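ホーム > サポート > 交換部品 > よくあるご質問 | 製品一覧 | お問い合わせ

樹脂平歯車(金属ハブ付き)の取り扱いに関するFAQ

2022年4月25日 Dekero 部品サポート 片山 Kohei

印刷する | メールで送る

本ページは、Dekeroの卓上搬送ユニット「Tillatow」に使用する樹脂平歯車について、保守担当者から寄せられた質問と回答をまとめたものである。対象は青色の樹脂歯車に金属ハブを組み合わせた交換部品で、全樹脂製の旧型歯車は含まない。旧型については別紙の保守要領を参照のこと。

Q1. 部品番号はどこで確認できますか。
歯車本体には刻印を入れていない。部品番号は個装袋のラベルに記載している。袋から出した後は外観だけで型番を特定できないため、組み付けが終わるまでラベルを部品と一緒に保管する。ラベルを紛失した場合は、歯数、外径、歯幅、軸穴径の四項目を測定し、部品表と照合する。

Q2. 歯数はどのように数えればよいですか。
油性ペンなどで歯先に直接印を付けることは避ける。歯車を平らな場所に置き、起点とする歯の外側に細く切った紙片を当て、一周して紙片に戻るまで数える。二回数えて一致しない場合は、歯の欠けを疑い、ルーペで全周を確認する。

Q3. 作業面には何を敷けばよいですか。
毛羽の出にくい、目の細かい布を推奨する。部品が転がりにくく、歯先が硬い天板に直接当たらない。布の色は部品と区別しやすいものを選ぶ。青色の歯車に濃紺の布を使うと、歯の輪郭が見えにくくなり、欠けの見落としにつながる。緑系の布でも、歯車より彩度の低いものであれば支障はない。折り目は部品を置く位置から外す。

Q4. ハブはどのような形状ですか。
短い円筒形で、歯車の面から立ち上がっている。上面に丸い穴がある。外観検査では、上縁の打痕、穴の縁のまくれ、樹脂面との境目の隙間を確認する。金属部は照明を反射しやすいので、角度を変えて二方向以上から見る。 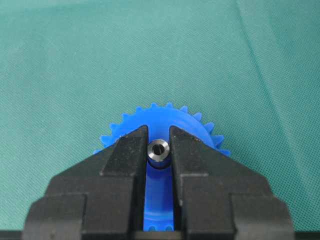
図1 青色樹脂平歯車と中央の金属ハブ

Q5. 樹脂面に光沢の差がありますが、不良ですか。
光沢の差だけでは不良と判定しない。成形品の表面は照明の当たり方によって明暗が変わる。爪が引っかかる傷、白化、歯元に向かう筋状の割れがある場合は使用を中止する。判断に迷うときは、同じロットの未使用品と並べて比較する。

Q6. 歯車はどこを持てばよいですか。
ハブの側面、または歯車の両面を挟んで持つ。歯先だけをつまむと、落下させた際に特定の歯へ荷重が集中しやすい。金属製のピンセットを使う場合は、先端に樹脂カバーを付ける。素手で扱った後は、軸穴の内側に皮脂が残っていないことを確認する。

Q7. 洗浄に溶剤を使用できますか。
使用できない。アセトン、シンナー、塩素系溶剤は樹脂を侵すおそれがある。粉じんは乾いた柔らかい刷毛で落とす。グリースが付着している場合は、中性洗剤を薄めた水で拭き、清水で拭き取ってから室温で乾燥させる。ドライヤーなどによる加熱乾燥は行わない。

Q8. 軸への取り付け手順を教えてください。
(1) 軸の外周を清掃し、バリがないことを確認する。
(2) 軸穴と軸の中心を合わせ、手で垂直に差し込む。
(3) 途中で止まった場合は一度抜き、軸と穴を再点検する。
(4) 圧入治具を使うときは、ハブの端面だけに力をかける。
(5) 取り付け後に手で一回転させ、歯面の振れと引っかかりを確認する。
樹脂面をハンマーで叩いてはならない。接着剤の使用も保証の対象外となる。

Q9. 潤滑は必要ですか。
金属歯車とかみ合う箇所には、樹脂対応のグリースを薄く塗布する。樹脂歯車同士の箇所は無潤滑で使用する。塗りすぎたグリースは粉じんを保持し、歯面の摩耗を早める。鉱油系で添加剤の内容が不明なものは使わないこと。

Q10. 交換の目安はありますか。
Tillatowの標準負荷では、4,000時間の運転を点検周期とする。この時点で歯先の厚みを測定し、未使用品との差が部品表の許容値を超えていれば交換する。時間に達していなくても、異音または位置ずれが出た場合は点検を行う。なお、歯車は必ず相手側と組で点検する。片側だけを新品にすると、摩耗した歯面によって新品側の摩耗が早まることがある。

Q11. 保管条件はありますか。
直射日光を避け、個装袋に入れたまま平置きする。重ねる場合は、ハブが隣の歯車の樹脂面に当たらないよう仕切りを入れる。袋の開封後は12か月以内に使用する。期限を過ぎた部品は、外径と軸穴径を再測定してから使用可否を決める。

Q12. 1個から注文できますか。
交換部品は1個から受け付ける。13個以上の注文は箱詰めとなり、個装袋のラベルに加えて外箱にも部品番号を表示する。注文書の品目欄には「808 平歯車・ハブ付」と記入する。「青い歯車」とだけ書かれた注文書は、確認のため処理を保留する。

Q13. 他社の装置に流用できますか。
寸法が一致していても、動作は保証しない。Flolilia製の架台に組み込んだTillatowについては、歯車を含む駆動部に改造がない場合に限り、通常の保守対象とする。

技術的な内容の確認:Deepika Kurian(駆動部品担当)
寸法表および図面の請求は、お問い合わせフォームの「交換部品」を選択し、装置の製造番号を添えて送信すること。

前のページ | 次のページ | ページの先頭へ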